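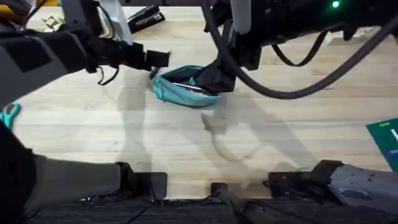
By the Stirimby newsdesk | Robotics | June

Solletti has begun recording demonstrations for the second stage of its pouch-handling dataset, the company said, with two-armed stations at its Stirimby site now running on a daily schedule. The data will be used to train a single control policy for opening, filling and closing soft containers.

The first stage covered rigid boxes and trays. Soft containers were held back because the earlier grippers could not keep hold of thin fabric without closing fully, and a fully closed gripper gave the learning system little to distinguish a good grasp from a missed one. Solletti replaced the fingers in the spring and repeated its calibration runs before any new episodes were accepted.

Each episode is driven by an operator, who moves both arms through the task from start to finish. One arm steadies the pouch while the other works the zipper or handles the contents. Joint positions, gripper openings and camera streams are stored together. An episode lasts 40 seconds at most; longer attempts are stopped and logged as incomplete. Incomplete attempts are kept in a separate set and may be used later to train a failure detector.

Solletti has accepted 239 episodes so far in the second stage. The software that schedules the sessions comes from Bozsik, which also supplies the review tool. Reviewers watch every episode at normal speed, mark the moment of each grasp and release, and reject those in which the arms touch each other or the operator pauses for more than five seconds.

Starting positions are changed between episodes. The scheduler gives the operator a rotation for the pouch and a zipper state — open, closed or partly open — and the operator sets the table to match. Unrelated articles are left on the work surface on purpose. Earlier policies trained on bare tables performed poorly when moved to an ordinary desk, and the company wants the second-stage data to include stationery and packaging scraps from the outset.

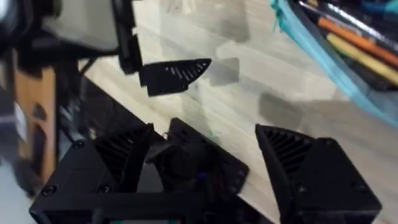

Wrist cameras account for most of the storage used in the project. The overhead view is adequate for locating a pouch but loses the contact point whenever a gripper or a fold of fabric covers it, and the policy then has to rely on the closer view. Camera placement was settled after trials of several brackets. In the position now in use, both fingers stay in view when the gripper is open, including the ribbed pads on their inner faces, so reviewers can judge the alignment of the pads before contact. Fast wrist movement still blurs the background. Solletti has left blurred images in the dataset, on the grounds that the policy will meet the same blur when it runs on its own.

Stistness, which develops the training code, will receive the data in 11 batches. The first has been delivered and is being used to check file formats and timing between the camera streams. Training on the full set will not start until the last batch has passed review.

A third stage, covering drawstring bags, is planned but has not been scheduled. Solletti said the stations would need no mechanical changes for that work, although the episode limit would probably be raised.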